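Demonstration Hosts and Visitor Participants Wanted
Grolance Home Handling Program, Herel site

We are looking for people to help with our open day in June, when the Gallix project shows its table-clearing work to the public. There are paid host positions and unpaid places for visitors who want to try the equipment.
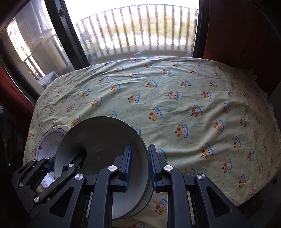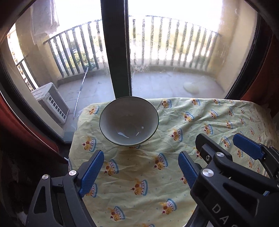
The open day runs from 9 a.m. to early evening, with short demonstrations repeated through the day. Hosts introduce each one, hand over the grippers, and reset the table for the next group. Visitors work with dishes and cloths of the sort found in any home, such as a big round bowl with a green rim on a printed tablecloth. You should be comfortable talking while your hands are busy, and you should be able to say "I don't know, I'll ask" when a question is outside what you have been told.

Hosts

Pay is $479 for the open day and one training session, which takes place at Herel the week before. Lunch is included. You will be on your feet most of the day. No engineering background is needed. Experience in a museum, a store, a classroom or a kitchen is useful. Tell us if you speak a second language.

Training covers how to hold the gripper, how the ribbed blue pads should meet the rim of a dish, what to do when something breaks, and how to use Shim, our booking and check-in system. You must attend training to work the open day.

Visitor participants

Visitors get a turn at the table with a pair of grippers and a host beside them. You must be 16 or older and able to lift a full dinner plate with either hand. Please remove rings and bracelets before your turn. We expect up to 3,000 people on site over the day, so turns at the table have to be booked ahead. Walk-in visitors can watch but may not get a turn.

Recordings from the grippers are kept by the Gallix project. You will be asked to sign a release at check-in. If you do not want to sign, you are still welcome to watch.

How to apply

Hosts: send a resume and a few lines about why you want the work to the Grolance front office, Room 917, Herel. Quote "Gallix host" on the envelope. Visitors: book through Shim and choose "table turn."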